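Unit 4 handout: Push-button switches, kitting and bench layout

Read this before the lab. Bring it with you, as the worksheet refers to the section numbers.

## 4.1 What a push-button switch is

A push-button switch opens or closes a circuit when someone presses on it. The units used in this course are panel-mount types. They are made in sections that stack along one line:

- the **actuator**, the part the hand touches
- the **body or collar**, which passes through the hole in the panel
- the **contact section**, at the back, where the wires go

Actuators come in several shapes. A flush button sits level with its ring and is hard to press by accident. An extended button stands out from the ring. A mushroom button has a wide round cap and can be hit with the palm, so it is common where a person may be wearing gloves or looking the other way.

Color matters too, but it has to be read together with the label and the drawing. In this course red is kept for emergency stop, and yellow is used for an abnormal condition that needs someone to step in. Do not swap colors because a bin is empty. Ask for the right part.

## 4.2 Normally open and normally closed

A normally open contact (NO) does not conduct until the button is pressed. A normally closed contact (NC) conducts until the button is pressed. You can't tell which one you have from the shape of the cap. Read the marking on the contact section, then check it with a meter.

Meter check:

1. Switch the meter to continuity.
2. Put one probe on each terminal of the same contact.
3. Note the reading with the button released.
4. Press and hold. Note the reading again.
5. Write both readings on the worksheet.

If the reading does not change, try the probes again before you reject the part. Most of the "bad" switches handed in last November had nothing wrong with them.

## 4.3 Kitting

Kitting means putting the parts for one job together before the job starts. For this lab each station gets one tray with 2 switches in it. The drawings, screws and wire stay in the station drawer.

Keep the tray on a clear part of the table. Parts should lie flat on the floor of the tray with a gap between them so you can pick up one without dragging the other. Switches with a mushroom cap won't stand up reliably on the cap end, so lay them on their sides. Pointing them the same way makes it easier to see if something has been put back wrong.

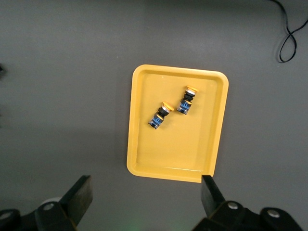 *Fig. 4-1. Two switches with yellow mushroom-style caps, laid side down in a yellow tray.*

A shallow tray is enough for these parts. Deep bins are better for bulk stock, but small items collect in the corners and get missed at the end of the day. The Trerkness stock list gives the tray as item 217. If yours is cracked, hand it to Stojan Vlachou and take another from the shelf.

## 4.4 Putting the switch in the panel

The practice panels are already drilled. Do not enlarge the holes.

- Separate the contact section from the rest of the switch.
- Pass the body through from the front.
- Line up the locating notch.
- Tighten the ring by hand, then a small amount with the ring tool. Stop when the body no longer turns.
- Put the contact section back on and pull gently to check that it has latched.
- Repeat the meter check from 4.2.

Leave 200 mm of spare wire behind the panel. Shorter leads put strain on the terminals when the door is opened. The full run from the panel to the terminal strip is 750 mm, not counting the spare.

## 4.5 Returning parts

Take the switches out of the panel, put the sections back together and return them to the tray. Loose contact sections go to Noeline Lockyer with a note saying which station they came from. Don't leave them in the drawer.

## For the worksheet

Fill in tables A and B. Table C is for the Tuesday group only. Ga-eun Woo has spare copies, and corrections to this handout should go to Bok-nam Kwak.

Reading for next time: Unit 5, selector switches, first section.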